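Civutar: nomes populares de frutas de pomar

Última atualização: 9 de julho de 2019 | por Silvia Halás

O Civutar é uma lista aberta de nomes populares de peras, maçãs, marmelos e ameixas, tal como as pessoas os dizem na feira, no quintal e à mesa. São 938 registos, cada um com o nome, a fruta a que se aplica, a zona onde foi ouvido e, quando existe, uma nota sobre o uso. Comecei a juntá-los num caderno e ainda hoje fico contente quando chega um que não conhecia (há peras com nomes de santos, de meses e até de vizinhas!).

O mesmo nome serve muitas vezes para frutas diferentes a dois vales de distância. Guardamos todas as versões, sem escolher uma "certa".

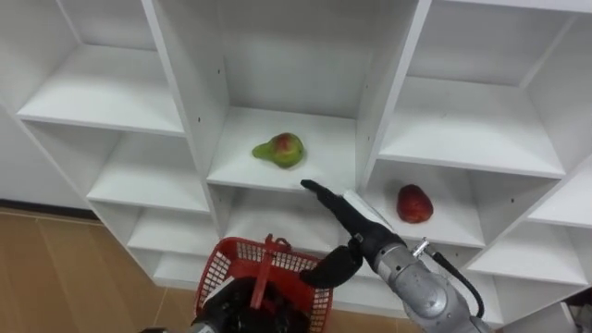 O que está em cada ficheiro

nomes.csv: uma linha por nome ouvido. Colunas: id, nome, fruta, zona, ano, fonte.
variantes.csv: grafias e pronúncias alternativas, ligadas pelo id.
notas.txt: comentários livres. Vale mesmo a pena ler, é a parte mais divertida do conjunto.

Tudo em UTF-8, separado por ponto e vírgula. Se abrir numa folha de cálculo e os acentos saírem estragados, escolha a codificação à mão na importação. A coluna ano pode vir vazia; nesse caso o nome foi copiado de uma carta ou de um rótulo sem data.

Como foi recolhido

A maior parte veio de conversas, escritas no próprio dia e passadas a limpo depois. O Sugeng Lumbantobing reviu as variantes e criou o campo fonte, que aceita 5 valores: conversa, carta, rótulo, livro, outro. Nomes ouvidos a uma única pessoa entram na mesma, com a marca "único" nas notas.

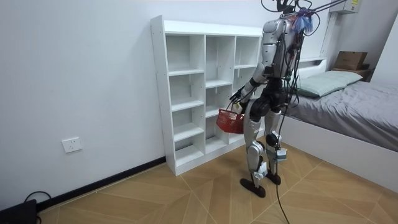
Cesto vermelho junto à estante branca.

Limitações

As zonas estão muito desequilibradas: há imensos nomes do interior e poucos do litoral. As ameixas ficaram para o fim e nota-se. Também não fizemos identificação botânica, portanto não use a coluna fruta para afirmar que duas peras são da mesma variedade. Para procurar repetições, recomendo comparar primeiro sem acentos e sem artigos: "a carapinheira" e "carapinheira" são o mesmo registo com roupa diferente.

Na versão 2 mudou o id, agora numérico e estável.

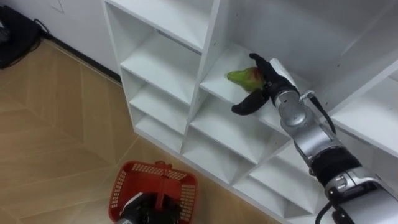 Quem ainda trabalha com os ids antigos encontra a correspondência no fim de notas.txt. Em junho apagámos também alguns duplicados que vinham da primeira transcrição, e gostava muito de chegar aos 1000 nomes com a próxima remessa.

Contribuir

Mande o nome, a zona e uma frase em que alguém o usaria. A frase ajuda imenso! Correções são igualmente bem-vindas, sobretudo nos marmelos. Pode usar e redistribuir os dados livremente, desde que mencione o Civutar.

Contacto: Silvia Halás, projeto Civutar | Voltar ao topo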